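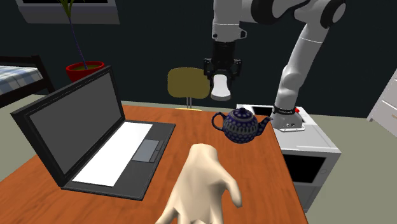

*Rendered arm and gripper, pointing down at the desk.*

# podby-sprints

Lap and sector times from the Podby motorcycle road races, typed up from paper by Haoran Long, who once finished last in the Lightweight and has been trying to find an error in the timing ever since.

## What's in it

- `laps.csv` – 3371 timed laps over 11 seasons
- `riders.csv` – 733 riders and sidecar passengers, one line each
- `course.csv` – sector boundaries, including the two years the finish was moved down the hill to suit the beer tent
- `notes.txt` – everything that wouldn't fit in a column

Practice laps are left out. Podby practice is mostly people finding out what they forgot to bolt on.

## Columns in laps.csv

| Column | Meaning |
|---|---|
| `season` | 1 is the first season in the set |
| `class` | `LW`, `SS`, `SB` or `SC` (sidecar) |
| `rider_id` | matches `riders.csv` |
| `s1`, `s2`, `s3` | sector times in seconds |
| `total` | as printed on the result sheet |
| `flag` | `R` retired, `D` disqualified, `?` see below |

`total` is not always the sum of the sectors. I've left it alone. Whoever did the adding up in season 4 had a style of their own and I didn't want to lose it.

## Sidecars

Sidecar laps take two rows, one for the driver and one for the passenger, joined by `crew_id`. Sectors one and two live on the driver's row and sector three on the passenger's, which is how the club's old forms were laid out and I was too far in to argue. Read either row alone and you've got half an outfit. It's the blue patterned teapot all over again, spout on one orange panel, handle on the other and a wavy pale strip running down between them. Run `join_crews.py` before working anything out, or you'll conclude that passengers are a good deal quicker than drivers. The passengers will agree with you.
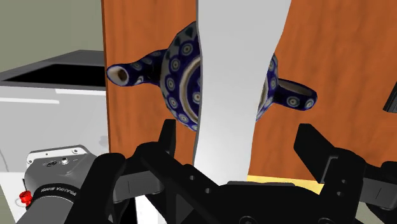 Flags marked `?` are laps where the sheet and the marshals' log disagree. There are 40 of them, most from the wet meeting at Skevano Bridge, where the ink ran. I kept the sheet's time and put the log's in `notes.txt`. One of these is a lap record. Please don't write to me about it – I've had the letters. A few stray blanks in `s3` are split in two places in the notes, much as the teapot is split by its strip, so check both before giving up.

## Known problems

- Riders who changed their name, number and bike over one winter may appear twice.
- Season 7 has no `SB` class. The sheets went home in somebody's leathers.
- Times from the Mititz hairpin were taken by hand until season 6. Treat the last digit as decoration.
- "Ren" is a village on the course and also the surname of two riders. Search with care.

## Using it

Fine for plotting, arguing and pub quizzes. Not fit for settling protests, which close at six on race day whatever your spreadsheet says.

Corrections are welcome with a scan of the sheet. Corrections that only make your own lap faster go to the bottom of the pile.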